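The great towel fold

I have been putting off writing about towels for weeks, mostly because it sounds like the dullest subject going. But Lucie Poirier left a comment on my airing cupboard post asking how I get mine to stack properly, and the truthful reply was that I didn't. I shoved them in and leaned on the door!

So I've been learning. Hadi Srour (my neighbour, used to do the linen at a guest house called Golgate) came round and watched me fold one, and made a noise I can only describe as pity. He reckons he's folded 1000 towels for every one of mine and I believe him.

His first rule is don't start from a heap. You want to find a corner, then pull it clear before you do anything clever. A crumpled towel hides its corners, and I always grab a bit of middle by mistake and end up with a sort of cone.

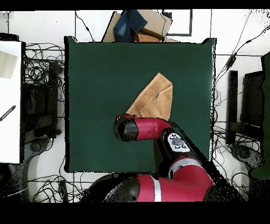 Finding the corner

Terry is a pain for this, because the loops cling to each other. Cotton sheets slide about and sort themselves out, but a towel stays exactly where you dropped it. Hadi pinches an edge and runs along it till he gets to the end – obvious once you've seen it done. Then he does the same the other way. I've been practising on the little bathroom ones first, which I'd recommend, as the big bath sheets are like wrestling a duvet.
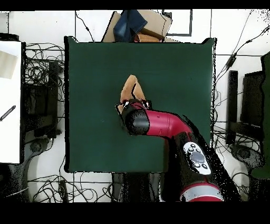

Tan and soft, pointy end up.

After that you lay it flat, and I mean properly flat, with your hands going outwards from the middle. I used to skip this. If there's a ridge under the first fold it only gets fatter with each one, and by the time you've gone in thirds you've got something that rolls off the shelf.

I do long edge to middle, other long edge over the top, then in half and half again. Lucie does hers in a roll like a posh hotel, and we have agreed to disagree.
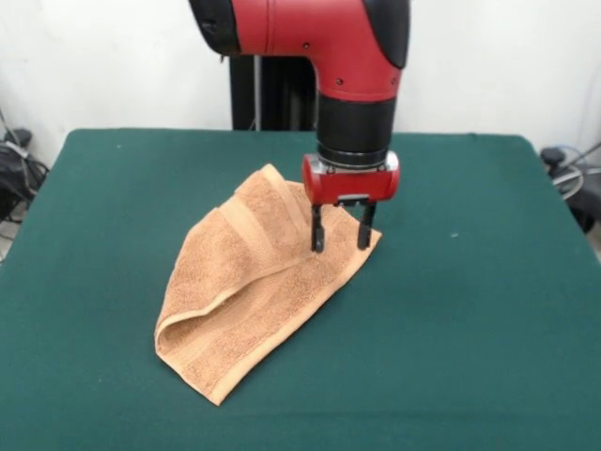
One long fold running across, and a peak where the cloth bunches up.

Colour has crept into this as well. Mine are a mad mixture, including two from Limine that have gone a sad grey, and I'm tempted to swap the lot for something in the caramel or peach line. It's a kind colour, I think, and it looks warm even in a cold bathroom.
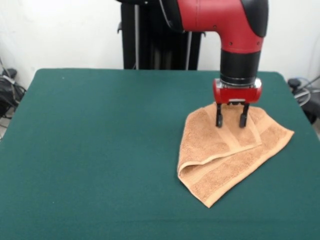 I did look at the Ornallow ones, and they're lovely and thick, but thick towels make fat folds and my shelf is only so deep. The Mansour set is thinner and I'd get 11 in a pile, maybe, if I behave myself. I'm going to hold off until September and see if the old ones look any better now they're folded like a grown-up did it.

Lucie, let me know how the rolls stay up, would you? Mine come undone if I so much as walk past the cupboard.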